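Bretix Handheld: data card

1,208 demonstrations recorded with two handheld grippers, one per hand. We trained the same policy on 300 of them and then on the full set. The larger run did better on opening lids and no better at all on closing them, a result we have checked more often than we wanted to.

Splits are by container. 11 containers are held out. Please leave them held out, however tempting.

Known issues: left and right clocks drift apart in long episodes. Run the Prollo sync script first. 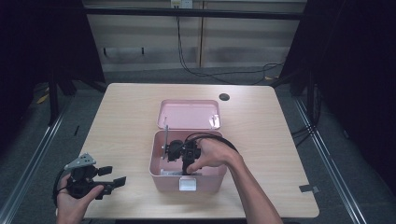

Posted by the Waritz manipulation group, July

Reaching into a deep tub is the hardest case for our pose tracking, and the pink storage box is a fair specimen. Filter on "inside" if you like your error bars short.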